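Gronetti extends herd health advice service to sheep farms

20/11/2018

Gronetti, the livestock advisory firm, will offer its parasite control planning service to sheep farmers from its Litton office. The service has until now been open only to dairy and beef herds, and 402 farms have joined. 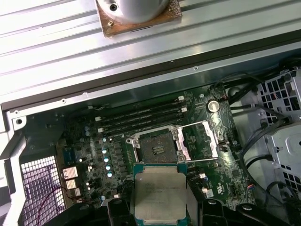 An Intel Xeon processor beside an empty socket.

Members receive two visits a year and a written plan covering worm counts, grazing rotation and dosing. Laboratory work will be carried out by Mwakalinga, which tested 2,425 samples for the firm last year.

"Sheep farmers have asked us for this for some time," said Nandi Mahlangu, head of advice at Gronetti.

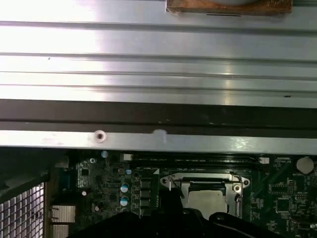 When can sheep farmers apply?
Applications are open now through the Litton office, and first visits will take place before lambing.

Press contact: Roksolana Nechyporuk, Gronetti, Litton.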